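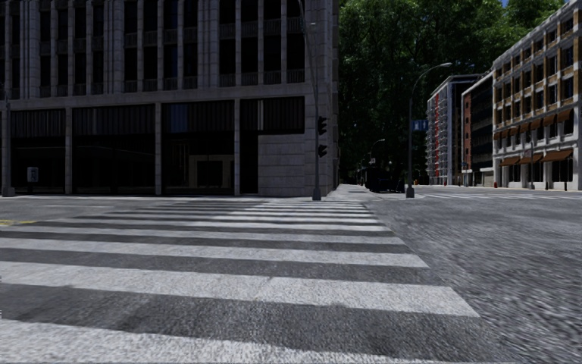
We need 14 people to help us decide whether to buy a pavement robot, and we'd be glad if a few of them came in doubting it. The supplier, Fikell, wants an order for the Tiria carrier by the end of the quarter. So far all we've had from them is a price and a set of simulated streets for it to drive through. The streets are good. We are less sure about the price.

Panel members will go through recorded simulator runs, note what each route would ask of a real machine, and then work through the quote line by line.
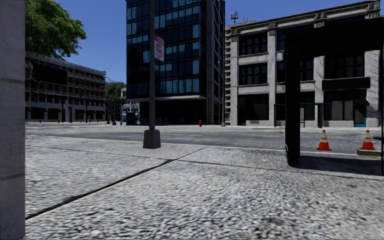

**Rultdale, August**

The licence is £1,128 a month. That leaves out spare batteries, storage, insurance and whoever goes to fetch the thing when it stops. We want those costs on paper before anyone signs, including the ones Fikell calls "minor".

You don't need a technical background. Useful experience would be:

- running a van, a round or a small depot
- buying kit that later proved dearer than the brochure
- getting about town with a wheelchair, stick or pushchair 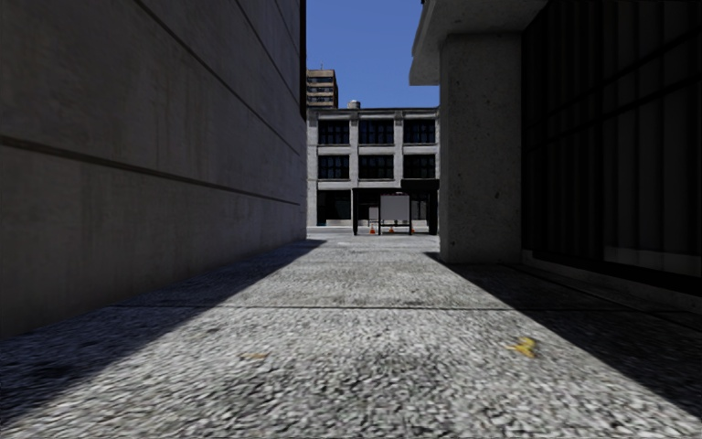 *Simulated alley route, with a sign board and traffic cones at the far end.*

Sessions are on Saturday mornings in the Lu building, with one set of runs to take home. We pay £59 a session plus bus fares. You can't take part if you or a close relative works for Fikell.

Please don't expect a demonstration day. If the panel says lease one, wait a year or buy a second-hand van, that goes in the report as written.

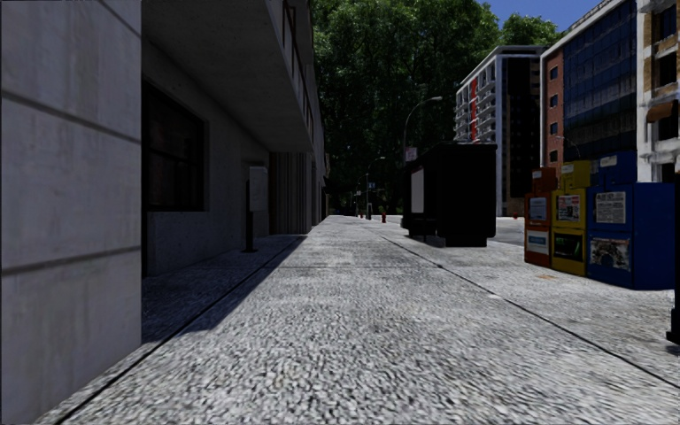
Salma Tawfik would go further: no money at all until the supplier has put a real carrier on a real Rultdale kerb, in the rain, and paid for the day itself. Her note will be in the panel's papers.

To apply, send up to 100 words to Dariusz Zawadzka at the Lu building, saying what you've bought or run before and which Saturdays you can't make.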